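Jasholm – Arrumação de peças pequenas
Perguntas frequentes

Encomendas e catálogo

O que vende a Jasholm?
Recipientes, caixas com divisórias e placas de mesa para separar e guardar coisas pequenas: material de escritório, ferragens, peças de modelismo, artigos de costura. Não vendemos móveis nem estantes. O catálogo tem neste momento 2.378 referências, contando as tampas e divisórias avulsas.

Posso comprar só uma divisória ou só uma tampa?
Sim. Quase todas as divisórias da linha Eltach vendem-se à unidade. As tampas também, exceto as dos modelos descontinuados. Para saber se a sua tampa ainda existe, envie-nos a referência da caixa ou as medidas exteriores da boca, em milímetros.

Qual é a diferença entre as linhas Eltach e Brotska?
A Eltach é a linha das caixas transparentes com divisórias. A Brotska é a dos recipientes individuais, opacos, em branco ou branco quente. As duas podem ser usadas na mesma gaveta, mas os recipientes Brotska mais altos não cabem em gavetas baixas. Meça a altura útil da gaveta com a corrediça montada.

Há encomenda mínima?
Não. O envio para Portugal continental custa 6 euros até 1.800 gramas. Acima desse peso, o valor aparece no carrinho antes do pagamento.

Recipientes individuais

Os recipientes afunilados aguentam-se de pé?
Apoiados na extremidade larga, sim. Apoiados na extremidade estreita, só dentro de um suporte ou encostados a outros. Quem os guarda deitados numa gaveta deve alternar o sentido, um com a parte larga para a frente e o seguinte ao contrário. Ocupam menos largura e não rolam tanto.

O branco é igual em todos?
Não. Há dois tons em catálogo, branco frio e branco quente, e o mesmo recipiente pode parecer de um ou de outro conforme a luz e o lado de onde se olha. Se está a completar um conjunto, compare pela referência e não pela fotografia.

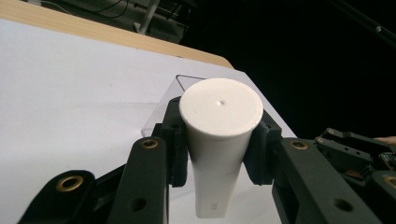 Recipiente afunilado, visto pelo lado largo.

Onde encontro a referência?
Nos recipientes Brotska a referência vai impressa no corpo, em carateres pequenos e cinzentos. Lê-se mal com pouca luz. Incline a peça junto a uma janela ou tire uma fotografia de perto e amplie. Se a impressão já saiu com o uso, mande-nos a altura e o diâmetro da extremidade larga e procuramos nós.

Posso colar etiquetas?
Pode. Nas superfícies mate as etiquetas de papel comum descolam nos cantos passado algum tempo; as de vinil agarram melhor. Limpe primeiro com um pano ligeiramente húmido e deixe secar. Para retirar a cola antiga use óleo de cozinha, deixe atuar uns minutos e lave com detergente da loiça. Acetona não, mancha o acabamento e a garantia não cobre essas manchas.

Podem guardar alimentos?
Os recipientes desta página destinam-se a objetos. Não foram testados para contacto com alimentos e não os recomendamos para esse fim.

Vão à máquina de lavar loiça?
Não. Lavam-se à mão, com água morna e uma esponja macia.

Caixas com divisórias

Como escolho o tamanho dos compartimentos?
Pela maior peça que vai guardar em cada um, deixando folga para lhe pegar com dois dedos. Um pedaço de giz ou uma borracha pequena cabe à vontade num compartimento médio. Peças mais compridas do que o compartimento acabam por ficar na diagonal, a fazer força contra as paredes, e com o tempo as divisórias saem do encaixe.

Quantos compartimentos tem a maior caixa?
A Eltach grande tem 96, todos do mesmo tamanho. É uma caixa pensada para contas, botões e parafusos. Para material de escritório é demasiado miúda e acaba por ficar meio vazia.

As divisórias podem mudar de sítio?
Nas caixas com ranhuras, sim. Nas caixas moldadas numa só peça, não. A ficha de cada artigo diz de que tipo se trata, na linha «interior».

As paredes transparentes riscam-se?
Riscam-se, sobretudo se lá dentro andarem peças metálicas. Os riscos não afetam a resistência. Um retalho de feltro no fundo do compartimento ajuda e abafa o barulho ao abrir a gaveta.

Trabalhar à mesa

Em que superfície convém separar as peças?
Numa superfície plana, lisa e sem veios. Se a mesa for de madeira, uma placa por cima resolve a questão das juntas e dos furos, onde as peças pequenas desaparecem. Deixe a caixa pousada na placa, do lado da mão com que trabalha mais, e o que está por separar no meio, à frente de si.

A placa deve ser branca ou escura?
Depende do que está a separar. O branco serve para quase tudo e mostra bem o pó e os restos de embalagem, mas uma peça branca sobre uma placa branca distingue-se pouco mais do que pela sombra. Quem trabalha muito com peças claras costuma preferir a placa cinzenta.

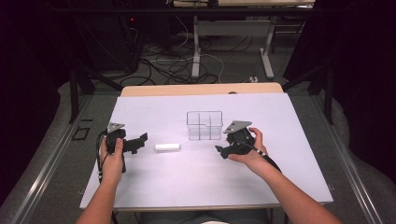
A placa cinzenta tem as mesmas medidas da branca e custa o mesmo. Trocamos uma pela outra desde que não tenha marcas de corte nem cola. O porte da troca fica a cargo do cliente.

De que tamanho deve ser a placa?
Deixe um rebordo de mesa livre a toda a volta, para poder levantar a placa com as duas mãos. Uma placa que sobra para fora do tampo vira-se quando alguém apoia o cotovelo no canto.

A placa escorrega. O que faço?
Ponha quatro pés de borracha autocolantes por baixo, junto aos cantos. Também se vendem avulso (procure por «pés de placa»). A fita de dupla face segura bem mas deixa resíduo na madeira envernizada.

Por onde começo, se tenho uma gaveta inteira por arrumar?
Despeje uma parte pequena de cada vez. Separe primeiro por tipo e só depois por tamanho. O que não souber identificar vai para um recipiente à parte, com data. Encha os compartimentos até três quartos da altura, para a tampa fechar sem prender nada.

E o que só tenho em exemplar único?
Junte os exemplares únicos num compartimento maior. Dar um compartimento a cada um gasta a caixa depressa.

Trocas, garantia e contactos

A minha caixa chegou com uma divisória partida.
Escreva-nos no prazo de catorze dias com uma fotografia da peça partida e o número da encomenda. Enviamos uma divisória nova sem custos. Guarde a embalagem até ter resposta, a transportadora por vezes pede para a ver.

Comprei um conjunto Watkins à loja antiga. Ainda têm peças?
Temos tampas e alguns recipientes soltos, até ao fim do stock. A lista é atualizada em setembro. As divisórias Watkins não encaixam nas caixas Eltach, têm ranhuras mais estreitas.

Fazem preço para escolas e oficinas?
Sim, a partir de dez artigos iguais. O pedido é tratado por Keabetswe Mtshali e deve indicar a referência, a quantidade e a morada de faturação.

Com quem falo sobre medidas e compatibilidades?
Com Emmanuel Athumani, pelo formulário de contacto, assunto «medidas». As mensagens recebidas até às 16h00 têm resposta no próprio dia útil. Indique sempre as medidas interiores da gaveta: largura, profundidade e altura, por esta ordem.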